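The shirt folder, part five: sleeves

I said last time that I would leave the arms alone until June and get on with the garden. Well, the garden is as it was, and the arms have had nearly every evening since.

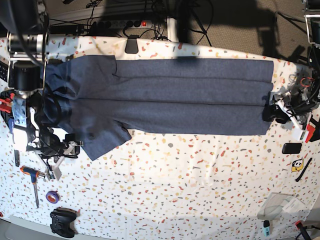 Folded lengthwise, with the sleeve end still to be sorted out.

For anyone who has wandered in from the bread posts (hello, there will be more bread), I am building a pair of robot arms at home which I hope will one day fold a T-shirt from start to finish. The whole thing goes by the name of Kuria, which was on a biscuit tin I kept the first lot of screws in, and which stuck before I could think of anything better. It has a left arm and a right arm, and a great deal of cable. The right arm is the older of the two and has been rebuilt more times than I like to admit, so it has grown rather bulky. The left was put together afterwards with everything I had learned, and I'm fonder of it than I ought to be.

Let me start with the good news, as there is some. Folding a shirt lengthwise now works most of the time. I lay the shirt out flat by hand, both grippers take hold of the near edge, up it goes and over, and down it comes on the far side. Then the same again to make it narrower. The hem end comes out beautifully. I have stood over that hem end with a cup of tea more than once, just admiring it. A neat straight edge, done by two machines I made from a parts list and a good deal of muttering! My mother ironed for a family of six and would not have been impressed, but I was.

The neck and sleeve end is another matter. Sleeves do as they please. You can see how it goes: one bit of fabric sticks up at one side, the sleeve pokes out at the other, and there is a rumpled patch in between where the cloth has gathered. A person would tuck the sleeve in first without giving it a thought. I did not think of it either, and that is why I spent the first fortnight teaching Kuria a fold that starts with the body of the shirt and leaves the sleeves to fend for themselves.

I wrote to Zulkifli Sinaga about this. Some of you will remember him from the comments on part two, where he very kindly told me that my wrist joint was on backwards. (It was.) He has a folding project of his own going, mostly towels, and he is miles ahead of me. His advice was to stop treating the sleeve as part of the shirt and to think of it as a small separate job: go in underneath with the fingers, lift, carry it inwards, let go, come out low. The coming out low is the important part. If the fingers rise straight away they bring the sleeve up with them, and you are back where you began, only more creased.

So that is what I have been practising. I drive the arms by hand with a game controller, slowly, and record the movements, and then let Kuria play them back. Later on I would like it to look at the shirt and work out for itself where the sleeve is. For the moment it has no idea, and goes wherever I went last time, whether or not there is a shirt there. I have kept a notebook for once, and since I began on sleeves we are up to 283 recorded attempts. Of those, 54 ended with the sleeve lying flat inside the line of the shirt without my helping. I was a bit low about that number until I went back through the pages and found that nearly all of the 54 came after I changed the fingers.

Which brings me to the fingers. The old ones were short and rather blunt. They were perfectly good at pinching a hem from above, but when asked to slide under anything they simply pushed it along the table in front of them, like somebody trying to get a fish slice under an egg that has stuck. The new ones are longer and come to a thinner tip. I printed three versions. The first snapped. The second was so bendy that it waved about when the arm stopped moving, and I had to wait for it to settle before I could do anything. The third is a little thicker at the root, and has a slight lean to it so that the tip meets the table nearly flat. I am very pleased with the third!

It did mean raising the stopping height by a hair, as the tips now catch the tablecloth if I come down too keenly. I have dragged the whole cloth sideways more than once, shirt and all. The answer so far has been a clip on the back edge and a promise to myself to go more gently.

A word on the tablecloth, as two people have asked. I started out on the bare table, and the shirts slid about dreadfully. Then I tried a blanket, which was much too grabby; the fingers could not get between it and the shirt at all. The tablecloth sits somewhere in the middle. The confetti pattern was not a technical decision. It was what was in the drawer. But I have come to like it, because I can tell at a glance whether the shirt has shifted between one attempt and the next by looking at which specks have gone missing under the hem. When I get as far as having Kuria find the edges of the shirt by itself the specks may turn out to be a nuisance, and then I shall have to go and buy a plain one. We'll cross that bridge later.

I have also settled on one shirt, the dark blue one. I did begin with a whole pile, thinking that variety would be good for it, and all that happened was that I never knew whether a bad fold was my fault or the shirt's. Thin ones cling, thick ones spring open again, and anything with a big print on the front folds like cardboard. The blue one is soft and middling and well behaved. It has been folded so often by now that I suspect it of knowing the way, and I do wonder how the recordings will get on when I finally give Kuria something stiffer. I have been putting that evening off.

Now for the bad news, or the bad-ish news. The right arm has developed a droop. When it reaches right out across the shirt and has to hold still there, it sinks by a few millimetres over the course of a minute. You would hardly notice it with a hem, but with a sleeve it's the difference between lifting the fabric and pressing it into the table. I suspected the motor, then the power supply, then (for one whole evening) myself. I think now that it is the bracket near the base, one of the red plastic ones, flexing very slightly under the weight of everything bolted on above it. I tightened all the screws I could reach and that helped for a day or so.

There are two ways I could go. One is to print the bracket again, thicker, and put up with taking the arm apart to fit it, which means unthreading all the cables, which I would pay good money not to do. The other is to have it cut from metal. I have had a price from a little firm called Yeoh, who do small pieces for hobby people, and it was less than I feared but more than I'd like. I will most likely print the thick one first and see. If you have met this sort of droop and cured it some other way, please do say so in the comments. Zulkifli thinks I should move the weight further back towards the shoulder, and he is probably right, and I am pretending for now that I haven't read that email.

The cables themselves want a proper tidy. I know. Every time I put a picture up somebody mentions them. They have to be long enough to let the arms swing, and then when the arms are not swinging all that length has to go somewhere, and where it goes is everywhere. I bought a length of braided sleeving at the spring sale from Plikemex and it's still in its packet. Part of me doesn't want to bundle everything up neatly until I am sure that I won't be pulling a wire out again the next morning, and I have been not quite sure of that for 3 months now.

One small thing which has made a big difference, and which I pass on for whoever is a few steps behind me: I write the starting positions down on paper before I switch anything off. For a long while I trusted the saved file. Then one night I saved over it with a version in which the left arm began its day by swinging straight through the place where the right arm was parked. They met quite hard. No lasting harm done, but I had to go and sit in the kitchen. The numbers go in the notebook now, every evening, in ink.

Next on the list is to join the pieces up. Long fold, sleeves in, then the last fold or two across to make a square-ish parcel, all in one run with no hands from me. I timed the separate pieces the other night and added them together, and came to 362 seconds, so just over six minutes for a single T-shirt. I can do one in a few seconds while talking to somebody. My sister asked what I would do with all the time it saved me, and I told her I would spend it picking Kuria's screws out of the carpet.

I do hope to have a bit of film for part six, if the bracket behaves. The people in the Clalness forum have been asking for one, and have been very patient about it. I'd like to show a whole shirt done without a cut in the middle where I lean in and tweak the sleeve, and I am not there yet. Two evenings ago I had both sleeves in and the first cross fold done, and then the left gripper let go a moment too early and the whole lot slid open like a letter.

Thank you for all the kind messages after part four, and to the reader who sent the tip about warming the plastic before putting the screws in. I tried it on the third set of fingers and have not cracked one since. The bread will be back in a week or two. I have a rye starter on the go that needs writing about, and it smells rather strongly of apples at the moment, so if anyone knows whether that is as it should be, I'd be glad to hear about that as well.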